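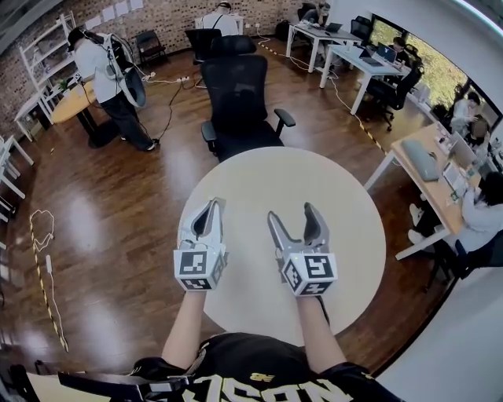
## Tuesday – gripper check, both hands

Student project, Ploltside room. Pair on the round white table today, brick wall side behind the chairs. Notes by me, calibration numbers by Kerubo Mushi.

**Before recording**

- Marker cubes wiped with a dry cloth. One face on the right cube had a fingerprint that dropped detections last session. Clean now.
- Finger travel measured open to closed on both sides, 11 passes each. Left repeats well. Right closes slightly short of the stop; offset entered in the config, not fixed mechanically.
- Start pose: arms forward over the table, fingers spread, cubes toward the body. Hold for a slow count before the first move. Two of the early takes last week had no hold and the alignment script rejected both.

**Tracking**

Pose from the cubes is stable over the middle of the table. It degrades when the forearm rolls inward far enough that only one face is presented. With two faces it recovers within a few frames. Exposure set to 900 (Mohamedi units, see the sheet in the folder) and locked. Auto exposure hunts whenever someone turns toward the windows.

The floor is glossy and reflects the overhead lights. Kerubo suspects it for the false detections in the Tidden logs. I ran the detector with the lower threshold and got 52 candidates outside the table area in one take, none of them with a valid ID. The ID check removes them. Leaving the threshold where it was.

**Cables**

Striped cable still crosses the floor in more than one place. Keep the loop away from the chair casters. Power strip stays near the back until we get a longer lead.

**Data**

Target for the term is some 2,000 usable takes. File names now carry operator, table and hand order – the old scheme had no table field and we could not sort the Ostidside batch. Old files to be renamed by script, originals kept read-only.

**Open**

1. Shim or replace the right finger stop.
2. Print spare cubes. Matte stock only.
3. Write down the start pose for new members, one page.
4. Kerubo to rerun the offset after item 1 and compare with today's value.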